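Plesta Sampling Scope and Converter Trainer

Product overview | What's in the box | Settings | Notes for teachers | Pictures

If you have ever tried to explain sampling with chalk and a sine wave, you will know how quickly the room goes quiet. The Plesta puts the whole business on one board. You feed it a signal, pick a sample rate, and watch the stored points appear on the screen next to the original trace. Turn the rate down and the points start to drift away from the wave. Turn it down further and a completely different, slower wave shows up, and that is aliasing, live, with your own signal! We have been using these boards since the first batch and it still makes us grin.

The board has two halves. On the left is the analog side: a function generator, an adjustable low-pass filter and an input jack for anything you want to bring along yourself (a microphone with a preamp works nicely, and so does a phone playing a test tone). On the right is the converter side, with a sample-and-hold stage, the converter itself and a row of lights showing the output word. Every stage between the two has a test point on a proper metal loop, so a probe clip stays where you put it.

Sample-and-hold

The hold capacitor is socketed. Swap in a small one and you can see the held voltage sag before the conversion finishes. Swap in a big one and it holds beautifully but can't keep up with a fast input. Both parts come in the parts bag, labeled, along with a middle value that we leave fitted at the factory. There is also a switch that bypasses the hold stage altogether, and we'd urge you to try it with a moving signal, because the codes that come out are wonderfully wrong.

Memory and playback

The Plesta stores up to 1,000 samples in a single run. Press Hold and the run freezes; press Step and you move through it one sample at a time, with the code on the lights and the matching point marked on the screen. Playback sends the stored run back out through the Lillero output card, with or without its smoothing filter. The unfiltered staircase is worth a look on any bench scope.

Short runs of 128 samples can be captured too, and these are handier for a class that wants to copy the values into a table and draw the plot by hand.

Clock

The sample clock can come from the board or from outside. The onboard clock has 23 fixed steps on a click knob. We went with fixed steps after trying a smooth control on the early boards: with clicks, everybody in the room can set the same rate and get the same picture. If you want the in-between rates, feed your own clock into the EXT jack and slide the switch over. The switch is stiff on new boards and loosens up with use.

What's in the box

Plesta main board, with feet fitted
Lillero output card
Parts bag with hold capacitors
2 probe leads with clips
Voltis bench supply and cord
Printed lab book, spiral bound

Setting up

Fit the Lillero card before you connect the Voltis supply. The card only goes in one way around, with the notch toward the knob. Switch on and the lights should sweep once from left to right, then show all zeros with nothing connected. If the lowest light flickers, that is ordinary noise, and chapter one of the lab book makes a nice little exercise out of it.

Older Kennedy trainers use the same supply connector but a different voltage. Please keep those supplies in a separate drawer. Kennedy lead sets are fine to use on the Plesta.

Notes for teachers

A first session on quantizing takes roughly one class period, including setup. Two people to a board works best for the early labs, with one on the knobs and the other writing down codes. The aliasing lab goes well with earphones, as students can hear the tone slide down while the generator is being turned up. Start with the input filter off, let them find the strange tones for themselves, then bring the filter in.

The lab book was revised in April, with a new section on choosing an input range and a much clearer drawing of the jumper block. If you have the earlier edition, the labs are in the same order and the answers haven't changed.

Spare parts

Hold capacitors, probe leads and Lillero cards are all sold separately. The light row is soldered in place, so boards with a dead light should come back to the workshop.

Pictures
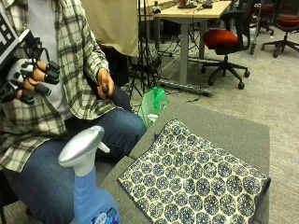
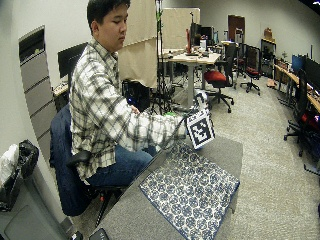
Plaid shirt and jeans, seated, in both pictures; black-and-white marker board in hand in the second.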